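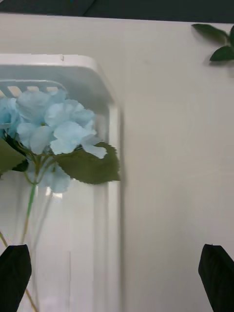
Care of artificial hydrangeas in a shared reception area

Our office maintains artificial hydrangeas in the reception area and in two meeting rooms, and I have been asked to prepare a short cleaning procedure for them. The stems were purchased from Drukano in June and are displayed singly. The one shown above is typical of the set: a pale blue head with green leaves, the largest serrated, standing in a clear glass vase in front of a white plastic container. The ruffled petals collect dust in the folds, and a dry cloth does not reach it. I would also like to know whether clear glass is suitable for a stem of this type. One colleague has proposed opaque vases for all three rooms. Please advise on both points.

Shagufta Baloch
Posted July 28, 2022

Naveed Butt

I am responsible for the furnishings of a residential facility with 18 arrangements in the common rooms, and the following method is the one we use.

Remove the stem from the vase and hold it upside down by the lower end. Set a hair dryer to cool and the lowest speed, and move it over the head for almost two minutes. Loosen what remains in the folds with a soft makeup brush, working from the center of the head outward. Leaves should be wiped separately with a barely damp cloth, following the direction of the veins.

Washing should be considered only when brushing has failed. Test a single petal on the underside first, using cool water and one drop of dish soap. Certain blue dyes run, and the supplier's label does not always mention it. If the cloth shows color, stop — the head should then be cleaned dry only. Washed stems are hung head down until fully dry and kept out of direct sun.

With regard to the vase, clear glass is acceptable provided that the stem is clean and of an even color, as it will be seen along its full length. Glass should be washed by hand and dried completely before the stem is returned. Any moisture left at the bottom will leave a ring. Opaque vases require less attention and may be preferable in a room that is cleaned infrequently.

Gremar

We use canned air and it is fine. Do not hold it too close to the petals.

Hägglund

I agree with the first reply in general, with one reservation. Cool air from a dryer distributes the dust over nearby furniture, and in a reception area the work should be done outdoors or over a sink. Our department places each head in a large paper bag with half a cup of table salt, closes the top, and shakes it gently for one minute. The salt must be brushed out thoroughly afterward. This method is not recommended for stems with wire that has begun to rust.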